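Fultari Open Table - room, table and deck inspection
Checklist with comments

Date of inspection: June 24, 2025
Place: Jakubowski Hall, ground floor
Inspected by: Kuo-hua Kong
Second reader: Augustina Nartey
Game: Dastura, constructed format

How to read this list. Every line has a result and, when I had something to say, a comment. OK means I looked at it myself. REPAIR means it must be changed before players come in. WATCH means it can stay, but the floor judge should look again during the day. The list from April was used as the base. I took out the lines for the balcony, which we do not rent any more.

PART A. THE ROOM

Main door opens fully and stays open by itself
Result: OK

Side exit is free, inside and outside
Result: REPAIR
Comment: Inside it was free. Outside there was a stack of folding chairs leaning on the wall, and the door touched the chairs when I opened it. I moved them to the storage room. Please do not put them back there after the event, even when it rains and everybody wants to go home.

Exit signs have light
Result: OK

Fire extinguisher in its place, pin and seal present
Result: OK
Comment: The one near the kitchen hangs behind the coat rack. It can be seen, but a tall coat will cover it. I asked for the rack to stand on the other wall.

Floor cables
Result: REPAIR
Comment: The cable for the pairing screen crosses the walking path between the judge desk and the first row. Tape is in the blue box. Put the tape along the whole cable and not only small pieces across it, like in April, when Shuk-fan Chiu caught her shoe and dropped the prize binder.

Windows and sun
Result: WATCH
Comment: In the afternoon the sun comes on the row nearest to the windows. Foil cards become hard to read, and a player can see the card of the opponent as a reflection in his glasses. Close the curtains after lunch. If the room becomes too warm, open the side exit first.

Drinking water
Result: OK
Comment: Bottles with a lid only. Open cups stay on the long table beside the kitchen.

PART B. TABLES AND CHAIRS

Legs locked
Result: REPAIR
Comment: I pushed on every table with two hands. Table 3 has a leg that folds when it is pushed from the short side. It is marked with yellow tape and turned over, so please leave it so until Nicanor Urquijo has changed the catch. He has the part already.

Surface clean and flat
Result: OK
Comment: Some tables have old glue from name labels. It does not disturb when a playmat is on it. Players who come without a mat can borrow one from the desk.

Distance between chair backs
Result: WATCH
Comment: Enough when everybody sits. When a player pushes back the chair to think, which our control players do a lot, the path becomes narrow. The judge with the large bag should walk on the outside.

Bags under the table, not in the path
Result: to be checked at the start of each round
Comment: It is also a help against theft. We had one lost trade binder last season and it was in the end found in the wrong bag, but two people were angry for a long time.

Table numbers can be read from both sides
Result: OK

PART C. JUDGE DESK AND SCREEN

Printed card list present, correct version
Result: OK
Comment: The list has 1,478 cards for this season. The old list is in the same colour of folder and I found it lying on top. I wrote OLD on it with a thick pen. Mei-kuen Lo will take it home for the children's league.

Pairing program starts and prints
Result: OK
Comment: Trondari was updated before I came. The player names with an accent print correctly now. The button for dropping a player is still very near to the button for giving a bye, and it does not ask again. Press slowly.

Paper result slips as reserve
Result: OK

Pairing screen, standby background
Result: OK

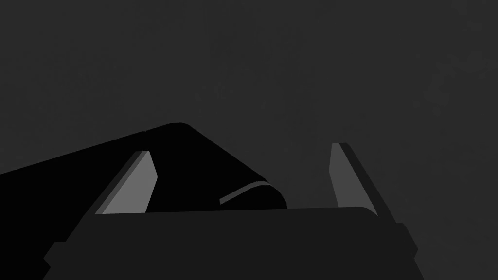
Computer render, black shape against dark grey.

Comment: The standby time was too short. After the pairings are up, the screen should stay on them until the round clock starts. I changed the setting and tested it with an empty event. If it goes dark again, tell me and do not restart the program in the middle of a round.

Round clock
Result: OK
Comment: The round is 60 minutes. The sound at the end is quite loud near the desk and weak at the back. One judge must call the time with the voice at the back rows.

First aid box
Result: REPAIR
Comment: Plasters are finished. Paper cuts from new sleeves happen more than people believe. Also the scissors were missing - I found them with the prize packs.

PART D. DECK INSPECTION

This part is done for every player before the first round, and for randomly chosen players later. Augustina wrote the first version and I only changed the order, so that the things which take a long time come last.

Deck size
Comment: Minimum 60 cards in the main deck. Count into small piles, in front of the player, with no other cards on the table. If the number is wrong, count once more before you say anything.

Copies of one card
Comment: No more than 3 copies of the same name. An alternate art is the same card. A promo with a different subtitle is also the same card when the name line is the same, and on this point we had the longest discussion in April. The ruling did not change.

Neutral cards
Comment: A neutral card may go in any faction, but the faction leader decides which neutral cost group is open. Look at the leader first. A player who builds a strange deck around a neutral legend is not doing something wrong. I write it here for the new judges, who sometimes see cards they do not know and become too strict. Read the card, read the list, then give the deck back with a friendly word.

Deck list
Comment: Full card names. Short names are accepted only when there is no other card that could be meant. "Drake" is not a name.

Sleeves
Comment: Same colour, same maker, same wear. Hold the deck closed and look along the long side, then turn it and look along the short side. Bent corners will show as a small line. If only land-type cards or only one-cost cards have the bend, call the head judge and do not speak about it aloud. Usually the sleeves are only old, and the player can buy a new pack at the desk and change them in the time before round one.

Foil cards
Comment: They bend with the weather in this hall. Put the deck on the table and let it rest. When it opens by itself always at the same card, this card must be replaced or a proxy must be given by the head judge. The proxy is signed and the real card stays beside the deck.
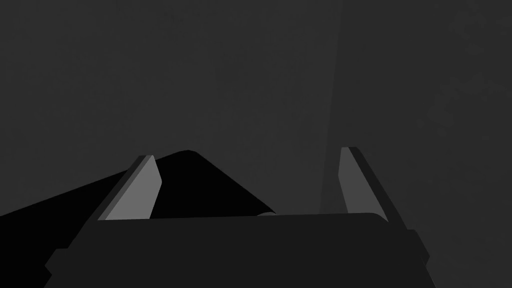 Deck boxes and token boxes stay on the table during the match, closed, on the right side of the player. Stickers with the logo of a team are fine. Handwritten notes are not fine, also not inside the lid, and I have seen a lid with a complete list of matchup advice on it in very small letters. For the boxes we lend out, I want a surface that is dark, flat, with no labels and no text on it. The lending boxes from last season have old stickers and half of a price on them, and each time a judge must bend down to read what it is. I will remove the stickers with warm water. Boxes where the writing does not come off go to the lost property shelf.

Dice and counters
Comment: Life is written on paper. Dice may be used for counters on cards, not for life. Spindown dice are not used for random results.

Sideboard
Comment: Keep it in a separate box and count it before and after each match. The player counts and the opponent may ask to see the number, face down.

PART E. TRADING CORNER

Table against the wall, visible from the desk
Result: OK

Price list of singles present
Result: WATCH
Comment: It is present but the prices for neutral rares are from before the last expansion. Shuk-fan will print a new page. Until then the seller must say the price before the card leaves the binder.

Children trading with adults
Comment: A parent or one of us should be near. I know that most adults here are fair. Still the rule stays as it is.

PART F. AFTER THE EVENT

Lost cards go in the envelope with table number and round.
Borrowed mats are wiped and rolled with the print outside.
Trondari file is saved to the stick and also sent to Mei-kuen.
Tape is removed from the floor the same evening. Old tape leaves marks and the hall takes money for it.
Windows closed, kitchen light off, side exit pulled until it clicks.

OPEN POINTS

Leg catch on the marked table - Nicanor
Cable tape - Kuo-hua
Plasters, one large pack - Augustina
Coat rack to the other wall - asked, no answer yet from the hall
New page of prices - Shuk-fan
Stickers on lending boxes - Kuo-hua

Remark of second reader (A. Nartey): I read everything and agree, with 2 changes. In Part D the word "land-type" should be "source-type", as it is printed on the cards. And the mats should be rolled with the print inside, please, the outside way made cracks on my own one. Kuo-hua can decide about the lending mats, but not about mine.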